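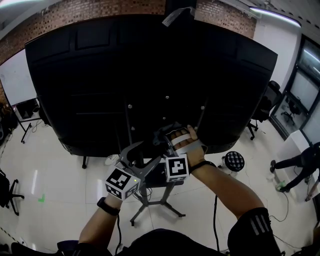 How often do the finger pads on the Prustel hand-held gripper need changing?

Every 59 hours of trigger time, or sooner if the tips have gone shiny. Shiny pads slide off bolt heads, and then everyone blames the software.

Prustel Gripper Care Kit
Made by Brudholm for the Prustel hand-held pair, left and right

Changing the pads is a 15-minute job for both hands, or a whole afternoon if you drop the pivot screw on a white floor and decide it must have gone under the furniture. We put spares in the kit. We have met the pivot screw.

What you get
6 finger pads, black
5 pivot screws
1 hex key, short arm
1 strap set, hand and wrist
Cable clips

Fitting
Unplug the gripper first. Open the jaws all the way, back out the pivot screw and slide the old pad forward. Push the new one on until it clicks, then close the jaws on a strip of paper. If the paper pulls out, the pad isn't seated – take it off and try again.

Wipe the marker cube with a dry cloth only. Window cleaner lifts the print, and a gray smudge is a poor thing to track. Check that the cube doesn't wobble on its mount before you recalibrate.

Fits
Prustel hand-held, all strap sizes. Does not fit the Vinden, whatever the Vinden forum says.

Stock
Next batch from Pawlak ships in August. Straps can be ordered separately.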